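Sorting the black shells: the storage room at Soltbridge

The Skadik system came to us with a promise that molded parts would stop going missing between the shelf and the bin. I've heard that one before. We have 3,650 parts on the books, and the last stock check came up 70 short, so I went down one morning in October to look at how the storing is done.
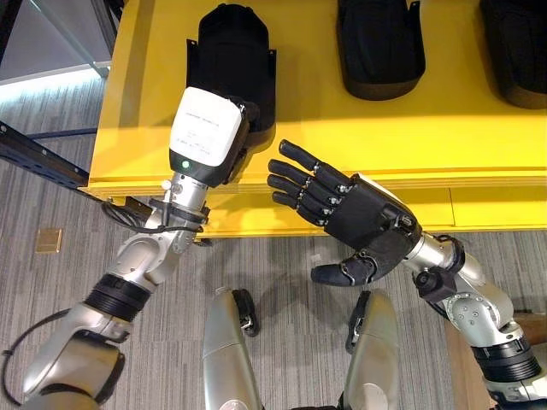 Yellow was the supplier's idea. Black parts are supposed to show up better on it, and I'll grant that they do. Whether it justifies repainting a whole room is another matter – gray shelves never lost anything on their own. 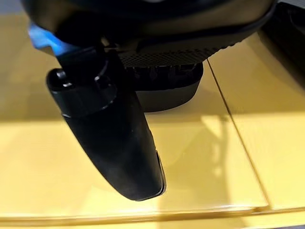
The Nelance handbook gives a page and a half to handling, most of it on scuffed rims. I asked to see the returns. Out of 200 shells sent back last year, very few were marked as scuffed. The usual complaint was the wrong part in the wrong order, and the handbook gets through that in one sentence.
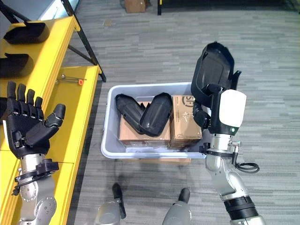
Cardboard is my main quarrel with the method. It's cheap and it keeps plastic off plastic, but boxes inside a bin take up room that could hold parts. Our sister site, Rimkutė, tried foam sheets and went through roughly 300 of them before giving up, so maybe cardboard wins by default.

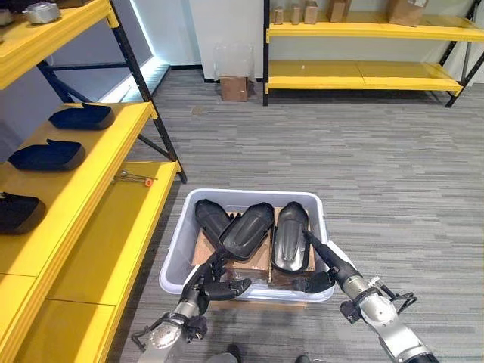 Labels are still missing from the plan. Left and right versions of a shell look much the same to me, and I'd want a tag on every bin before believing any new count. The next stock check is in the spring. I'll put the figures on this page, whichever way they go.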